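Magazine > Food & Home > Long Reads

April
By Hanneke Geerts

The Breakfast That Eats the Morning

Half past nine and Sevim Bozkurt is still not sitting down. Tea on, bread in, eggs waiting for someone to say how they want them. Her sister Zübeyde has been at the table since eight with the newspaper and has not moved an inch. This is how it goes at their place in Harora, every weekend, and has gone for 21 years.

I came for an hour. Left at two in the afternoon.

The long breakfast is having a moment, if you believe the city people. Cafes charge for it. Small dishes, a lot of them, a pot of something hot, nobody rushing you off. In Harora it never went away so it can't come back. "We eat until there is nothing to talk about," Zübeyde says. "Then we make more tea."

The rules, as far as I could work them out. Cheese before sweet. Olives stay on the table the whole time. You do not ask for the bread, you reach. Jam goes at the far end so the children have to get up for it. And phones in the hallway, on the shelf, next to the keys. I lasted maybe forty minutes before going to check mine and was noticed.

Jam is the serious part. Sour cherry, quince, a green walnut one that takes days and turns your fingers brown. Sevim does the quince in the fall and it's gone by April, which is why I got a scraping of it and a look. The walnuts come from Erdal Gökçe, two roads up, who has 12 trees and opinions on all of them. He picks early, while you can still push a needle through. A week late and the shell has started and you may as well give up.

Erdal eats breakfast standing. Tomato, salt, heel of a loaf. He thinks the whole sitting down business is for people without goats.

Down the valley in Gunura it's a different meal. Plainer. Ludivine Carré moved there from Lyon with a suitcase and a sourdough starter, and runs the only bakery, Brillia, out of what used to be a tire shop. Opens at five. Sells out of the flat loaves by seven, the rest by ten, then she sleeps. She bakes 310 loaves on a holiday weekend, on her own, one oven. "In France breakfast is small and you complain," she says. "Here it is big and you complain. I like this better."

She does not eat breakfast herself untill she closes. Coffee, fruit, whatever's left and a bit ugly. Eats it at the table by the window with her shoes off.

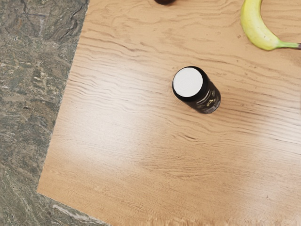
Fruit on the table.

Fruit is where the two towns disagree. In Harora it comes last, peeled and cut by whoever is oldest, passed round on the tip of a knife. Refusing is not done. In Gunura it just sits there and you take it. Ludivine thinks the cutting is lovely and a waste of time. Sevim thinks fruit you have to peel yourself is a snack – not a meal. I have been in both kitchens and agreed with both of them, out loud, which was cowardly.

What nobody argues about is tea. Yalçınkaya, the grocer on the corner in Harora, same family since the road was dirt, sells it loose out of a tin drawer. Twenty minutes to brew, never less. Two pots stacked, strong stuff on top, hot water under, and you mix it in the glass to suit yourself. Mine was called weak. Then it was called very weak. By the third glass I had it right, or they had stoped looking.

Does it work anywhere else? I tried, back home. Bought olives, bought two cheeses, made a bad jam. Got my family round the table at nine. By 9:25 my son was asking to be excused and somebody had a work call. The food was fine. The bread was not, and I blame the bread a little. But mostly we didn't know how to stay. You need practice at it, same as anything. Second try went longer. Third try my neighbor came over with a cake and we got to noon, no one quite sure how.

Told Zübeyde this on the phone. She wanted to know what kind of cake. Walnut, I said. From a packet? From a packet. Long pause.

Sevim took the phone off her. The quince trees were in flower, she said, come in the fall and she'd show me how to do it properly, bring jars. How many jars? I heard her shout the question across the kitchen. Heard Zübeyde shout back.

Twenty, with lids. I've got eight so far.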